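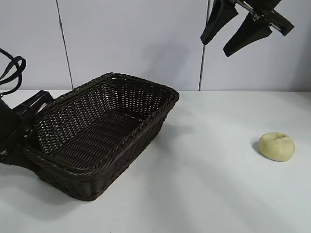

Fifty thousand was too much, the woman from Pandby was saying, and for fifty thousand she could keep two people on the early shift until September and still have enough left to fix the oven door.

Ekwueme let her finish. They had sent their youngest salesman, and he had learned to wait.

"It's 40 if you sign this quarter," he said.

"And the service plan?"

"Separate."

"How separate?"

He turned a page. I was there to take notes for the bakery, and I wrote down *separate* and underlined it. On the far side of the room the arm hung over its white table, fingers open. There was a basket, and there was one pale round thing off to the right. I had a column headed Rolls Per Minute and nothing in it yet.

"Kolgate bought 21 of them," the salesman said.

"Kolgate makes drywall screws," she said. "A screw doesn't mind being squeezed."

He said the grip could be adjusted. She asked who adjusted it. He said a trained operator. She asked who trained the operator, and what that cost, and whether it was also separate. He turned another page, then turned it back.

I'd seen the Skosisik quote the week before. It was cheaper and it left out the installation, the guarding and the power work, so it was cheaper the way a car is cheaper without wheels. I had added those back in myself at the kitchen table, and then added them again because I didn't believe the total.

"What does it do when the dough's sticky?" she asked.

"That would be a conversation with engineering."

"Is engineering here?"

"They can be on a call."

She looked at the table for a while. I thought about our mornings, the racks coming out, flour in the keyboard of the only computer we had.

"Payback is five years," he offered. "On a conservative model."

"Whose model?"

"Ours."

I wrote that down too – *theirs* – and she reached over and took the pen out of my hand. She put a line through 40 and wrote a smaller number beside it, and under that, *three-month trial, our dough, our flour, you pay the freight.* Then she slid my notebook across to him and asked where she could get some coffee.

14 shares | 3 comments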